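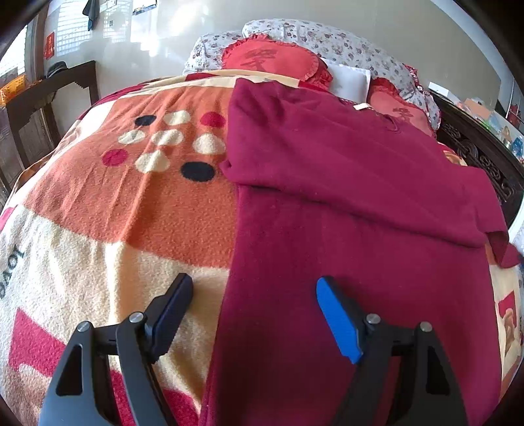
Page 3

About Us

Postthorpe School of Bookkeeping began in a room above a shoe repair shop in Ostbridge, with five students and one working radiator. The students took turns sitting near it. We have since moved downstairs and across the street, where there are more radiators and the same number of parking spaces.

We teach grown people to keep books. Most of them run something small: a bakery, a dog kennel, a roofing crew. They arrive with receipts in a grocery bag and a firm belief that they are bad at math. Very few are. Bookkeeping asks for addition, subtraction and a willingness to open the mail.

The school was started by Ezequiel Escobar, who spent 20 years doing the accounts at Collado, a plumbing supply house, and still speaks of its filing cabinets with some feeling. He teaches the opening class himself and will not be talked out of the paper ledger.
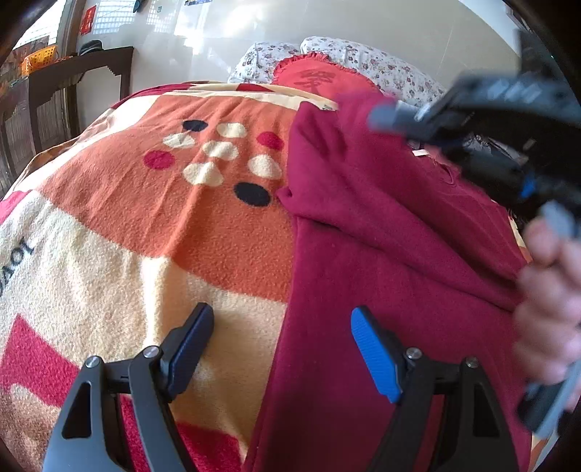 Cream, orange and crimson.

The basic course runs for 60 hours, spread over evenings from January into spring. We start at 6:30 p.m., which gives people time to eat something in the car. You will learn to record a sale, pay a bill, reconcile a bank statement and find the missing nine cents. The nine cents takes up more of the course than you might expect.

After that comes payroll, taught in three sessions to anyone who has finished the first part and still wants to. We also offer a short class in Kevent, the accounting program most shops in town have bought and almost none have set up. Bring your own laptop and your password. Please do bring the password.

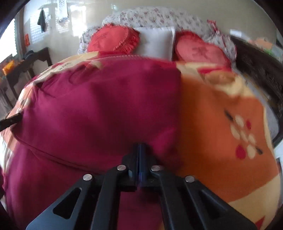

Folded, in crimson.

We are small and plan to stay that way – the big classroom has a pillar in it. Fees are posted by the front door and can be paid in installments, which you will then be asked to enter correctly.

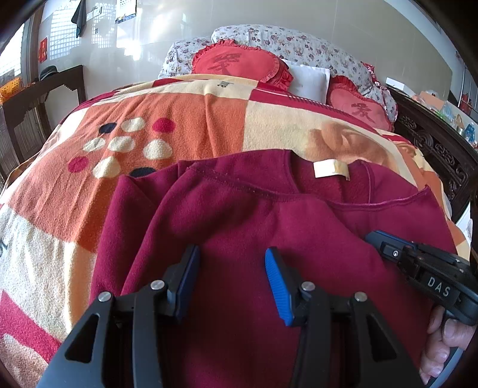
Do I need any experience to join the basic course?
None at all. If you can use a calculator and read your own handwriting, you can start with the next group.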